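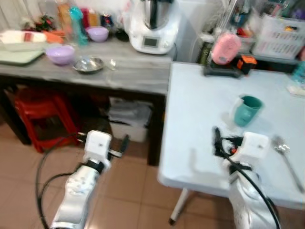 My sister-in-law reckons a folding table in a kitchen is an admission of defeat, and that if you haven't the worktop for a cup of tea you should get rid of some of what's on the worktop. I put up the Larnis folding table in November and she has been repeating this ever since. She has a point. My counter collects bowls, bottles, a tray, an appliance with its own steel bowl, and whatever came in with the shopping. A table that holds a mug and a spoon was never going to fix that.

Still, I bought one, and I've had it up long enough to have a view.

Larnis folding table, white, bought from Prollham
Reviewed 9 January 2019

Prollham list this as a "compact kitchen companion". It's a small table with a pale top and white metal legs. It folds. I mention this because the listing takes several paragraphs to get there, by way of the words "versatile" and "lifestyle", and still manages to leave out how much it weighs.

Putting it up

There is no assembly, which I'd count in its favour if the legs didn't need a shove to lock. The leaflet says they click. Mine don't click, they sort of give in. The first week I had it open on one side and not quite open on the other, and only noticed when I leaned on it to reach the shelf in the corner. Push each leg out from low down, near the foot, and then try to wobble it before you put anything hot on top.

My floor is tiled and not very level. The feet are plain plastic caps with no adjustment at all, so there's one spot where the table stands properly and several where it rocks. Two turns of tape round one cap sorted it. At this price I don't think I should be buying tape.

The top

Wipes clean, mostly. Tea comes off if you get to it the same day. Turmeric doesn't, and I now have a yellow thumbprint that has outlasted washing-up liquid, bicarb and a good deal of bad language. The surface is also slippery when wet. A mug will stay put, but a light bowl goes for a wander if you're stirring hard, so I do any real mixing on the counter, where the bowls are anyway.

I wouldn't chop on it. Prollham say you can. There's enough bounce in the middle that an onion becomes an adventure.

Height is fine for standing and making a drink. For sitting it depends on your stool. The red plastic one I keep under the counter is too low for it.

The folding part

Now to the thing you're paying for. The whole argument for this table over a proper one is that it goes away afterwards. Mine has gone away 7 times. It takes a minute to fold, but first you have to clear it, and to clear it you need somewhere to put things, and the only place is the counter that was full to begin with. So it stays up. It has already acquired small things that live there, in the way that flat surfaces do, and the far end is no longer available for anything.

If you have a gap beside the fridge or behind a door, you may do better. My gap was taken by a plastic basket before the table arrived.

Compared with the others

I looked at the Wusumen one first. It has a thicker top and a catch you can work with one hand, but it's noticeably wider and would have blocked the way to the back shelf. The Iturra is cheaper, and when I tried it in the shop it folded up more neatly than mine does. The display model also had a chipped corner, and I let that put me off. I'm less sure now that it should have.

The Larnis has 168 reviews on the Prollham site and a suspicious number of them were written on the day of delivery. "Looks lovely, haven't used it yet" is not worth five stars to me. The few written after a month or more tend to mention the legs.

Would I buy it again

For a spare surface to put a drink down on while the counter is busy, it does the job, and it hasn't fallen over. For cooking, no. For a kitchen as full as mine, you'd probably get more room by spending an afternoon with the cupboards open, and I say that knowing who will be reading it over my shoulder.

Three stars. It would be three and a half with feet that adjust. I've written to Prollham to ask whether they sell them separately and have had an automatic reply with the reference 1386, thanking me for my order.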